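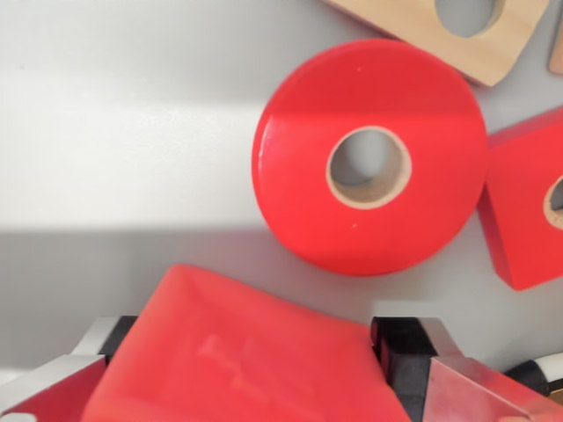 Nornby — August 3, 2022

Repainting wooden stacking rings?

I found a set of stacking rings at a yard sale and I'm so excited to fix them up for my niece! The red one still looks great, with bare wood showing inside the hole, but the other 7 are pretty scuffed. Do I have to strip them first?

Posted by veltetti_jo

Hubert Hubmann
No need to strip! Sand with 220 grit, wipe off the dust, then two thin coats of a water-based paint rated for toys. Leave the holes unpainted — paint in there makes the rings stick on the peg. I did a set last December and loved every minute of it.

eder15
spray paint is faster. check the label tho

Nornby_Nan
What Hubert said, and let them cure a full week before she gets them!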